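Guides > Data basics > Comparing places > Make your own country index

How to build a simple country index in a spreadsheet

Quick version, as promised. You want one score per country from a handful of indicators – income, schooling, jobs, whatever your topic is. Needs a spreadsheet and a free afternoon. No coding.

Step 1. Pick the question first. "How well is Tefera doing" is too vague. "How easy is it for a young person to find steady work in Tefera" is fine. Write it in the top row so you don't drift.

Step 2. Choose indicators. I use 11, you can get away with fewer. Same source for every country if at all possible. Same year too, or as near as you can get. Note the year in its own column, you will forget.

Step 3. Choose who you're comparing with. Neighbours, similar population, similar income. Don't pick after seeing the results. My practice sheet has 21 places in it, Tefera, Irden and Lastley included, all made-up numbers so you can break things safely.

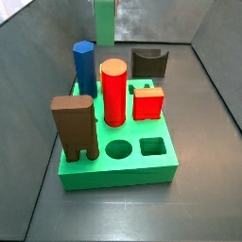

One reader asks whether tiny states should be left out, as one big employer closing can swing the whole jobs column. Fair point. Keep them in but run it twice, with and without, and see if the middle of the table moves.

Step 4. Sort out direction. High income = good, high unemployment = bad. Flip the bad ones now, not later. Most wrong indexes I get sent are wrong here.

Step 5. Put everything on one scale. For each column: value minus the lowest, divided by highest minus lowest. Gives you 0 to 1. To flip a column, take that result away from 1. Lock the cell references for min and max or the formula slides down and you get rubbish.

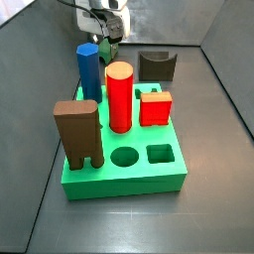 Step 6. Gaps. There will be gaps. Leave the cell blank, never put a zero – zero reads as worst in teh world. If a country is missing more than 3 indicators, drop it and say so in a note.

Step 7. Weights. Start equal. Plain average across the row. If you want schooling to count double, fine, but write down why and keep the equal version on a second tab.

Step 8. Rank and check. Sort high to low. Anything odd at the top? Go back to the raw figures, usually its a typo or a per-month number sitting in a per-year column.

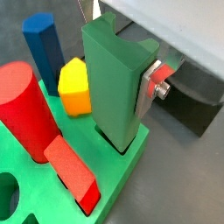 Step 9. Take one indicator out, re-rank, put it back, take out the next. If Irden jumps from 14 to near the top when you remove one column, your index is mostly that column. Say so when you publish.

Step 10. Round the scores. Two decimals, no more. Sources at the bottom with the date you downloaded them.

Charts next time – bar chart will do for now.

© Faketti Guides | Contact | Back to top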